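**Teleoperation cell, Ristana bench 2: pre-session check, August**
Inspector: Ineke Van Acker. Operator: Kobe Aerts.
Task: vegetable transfer, taught by remote control.

| Item | Result | Comment |
|---|---|---|
| E-stop, operator side | Pass | Cuts servo power. Tested twice. |
| E-stop, bench side | Pass | Label worn, replace. |
| Leader arm zero | Pass | |
| Follower arm zero | Adjust | Base joint off at start. Re-zeroed, then in limits. |
| Gripper jaw screws | Pass | Thread lock renewed. |
| Servo wiring, strain relief | Comment | See note 1. |
| Tracked chassis, drive disabled | Pass | Drive stays off during arm sessions. |
| Supply cables clear of arm sweep | Pass | |
| Disk space for recording | Pass | Room for 3,000 episodes, 1,397 used. |

**Notes**

1. Wire loops at the joints are long. No chafing found, but a loop can catch on a pan handle when the wrist turns. Tie back before the next session — leave enough slack for full travel.
2. Kobe Aerts ran 22 practice episodes, 20 accepted. Both rejects were operator pauses, no contact fault.
3. Keep hands off the bench while the leader arm is live. Saranya Pai to add this to the Grokbridge start screen.

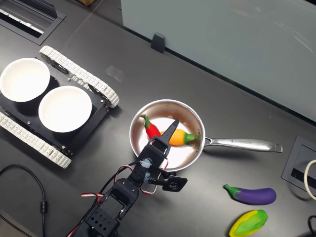 *Follower arm at the saucepan, toy chili pepper and carrot-like piece inside. Bowls on chassis empty.*

4. Gripper height over the pan rim is set by eye. Ans Kramer asks for a soft lower limit in software. Open.

**Release:** cleared for recording once note 1 is closed. Recheck after any servo change.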